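How Do Video Games Know When You Bump Into a Wall?

Run your hero straight at a castle wall and - bonk! - they stop. But the wall isn't made of stone. It's only numbers inside the computer, so what did your hero bump into?

Game makers call it collision detection. Every object in a game wears an invisible shape, usually something simple like a box or a ball. Many times each second, the game asks, "Are any of these shapes touching?" If the answer is yes, it has to do something fast, like stop your hero, bounce the ball or hand over a shiny coin!

Why not use the hero's real shape, with every finger and curl of hair? That would be a huge amount of math. In the racing game Trircombe, each car is just 5 boxes stuck together, and it still feels great to crash one.
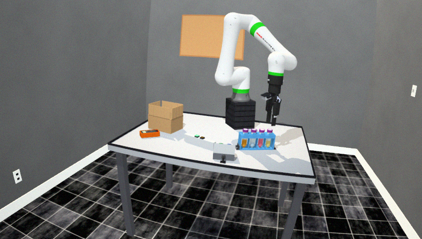 Sometimes the shapes don't match the picture very well, and that's when you see a sword poke right through a door. Next time you play, walk slowly up to a tree and see how close you can get before you stop!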